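Nalen Folding Drying Rack, Wall Mounted

Home > Laundry > Indoor Drying > Wall Racks

Colour: White or Charcoal
Sold by: Drasten Laundry and Home
Availability: In stock, ships from our warehouse

The Nalen is a fold-down clothes drying rack for laundries, mud rooms and bathrooms. It fixes to the wall with four screws and folds flat when you aren't using it. Pull the front bar toward you and the arms lock open. To close it, lift the bar slightly and push it back.

We have stocked the Nalen for several years and it replaces the older Guvura rack, which had the same hole spacing. If you are taking down a Guvura you can use the existing holes, provided the plugs are still tight.

Specifications

Width: 56 cm
Depth, open: 48 cm
Depth, folded: 7 cm
Rails: 8
Maximum load: 20 kg, evenly spread
Frame: powder-coated aluminium
End caps: grey nylon
Mounting: 4 screws and 4 masonry plugs included
Item code: NL-161

Fitting

Most people mount the rack with the top bracket at shoulder height. Check that there is nothing behind the wall before you drill, especially in a bathroom where water pipes may run up to a shower or basin. On plasterboard, at least two of the screws should go into a stud. The plugs in the box are for brick and concrete only. Hollow wall anchors are sold separately.

Leave a gap at each side so sleeves and towels don't rub on the wall. If the rack is going above a washing machine, open the lid fully and measure from there.

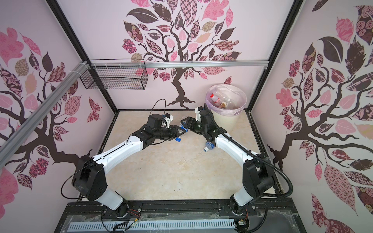

3 min read

Everyday use

Eight rails will take a normal load of shirts and smalls, or two bath towels folded once. Sheets are better on a line or over a door. Put heavier items such as jeans on the rails closest to the wall.

The finish can be wiped with a damp cloth and a little dish soap. Don't use bleach or cream cleanser, as both will dull the coating. In homes near the sea, wipe the screws and hinges every month or so.

Spin the washing well before it goes on the rack. The Nalen has no drip tray. One made by Rosenthal fits underneath and clips to the lower bracket, and it can be added to your order at checkout.

Spare parts

End caps, hinge pins and the front bar can all be bought separately. Quote the item code and the colour. Charcoal parts made before the last colour change are a shade lighter than the current ones, so order caps in pairs if the match matters to you.

Delivery and returns

Orders placed before 2 pm leave the same working day. The rack comes assembled in a flat carton 1000 mm long, so it won't fit in a parcel locker. Unused racks can be returned within 30 days in the original carton. We can't take back racks that have been fitted to a wall unless there is a fault.

Customer reviews

Elżbieta Czarnecka
Bought the white one for a narrow laundry. Folds away behind the door with room to spare. The screws were fine in brick but I had to buy anchors for the other wall.

Mieczysław Szulc
Good solid rack. The hinges were stiff for the first week and then loosened up. Would like a wider version.

Reply from Drasten: Thanks for the feedback. A wider Nalen is due in April and will be listed under Wall Racks.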